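Storden Board Oil, 17 oz

Podow Kitchen Supply / Care and Cleaning / Oils and Waxes

In stock. Ships in 5 business days, or 6 if you order after lunch on a Friday.

Storden is a food-safe mineral oil for cutting boards, butcher blocks, spoons and the salad bowl you got as a wedding present and have washed wrong ever since. It has no color, no smell and no taste. We have checked all three, the last one by accident.

One bottle will do up to 600 square inches of thirsty wood, both sides, with enough left over to spill in a drawer. New boards drink more than old ones. Maple takes its time, walnut is greedy, and bamboo will sit there looking at you until you wipe it off.

To use: wash the board, stand it on its edge and let it dry overnight. Pour on a puddle, spread it with a clean rag, and leave it alone for a few hours. Wipe off the extra. Do the edges and the end grain too – that is where boards crack.
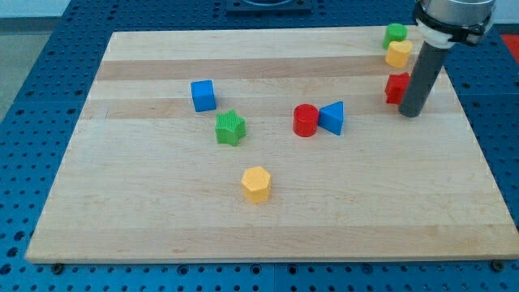

Do this once a month for the first year, then whenever water stops beading. If you can't remember the last time, it was too long ago. Please don't use olive oil. It goes rancid, and your onions will taste like a candle shop.

Will it fix a split board? No. For that you want Didenko wood glue, two clamps and some patience, and we only sell the first two. Will it save a board that has been through the dishwasher? Sometimes. Sand it first and lower your hopes.

Storden goes well with Prurnora beeswax paste, which goes on after the oil and keeps it in there longer. The paste comes in a tin with a lid that was fine until March, when the supplier improved it. Use a butter knife.

Size: 17 fl oz
Finish: soft satin, no shine
Cap: flip top, drips a little
Store: upright, for reasons given under Cap

Page updated 2021-10-07 by Amparo Salazar, who also answers the phone.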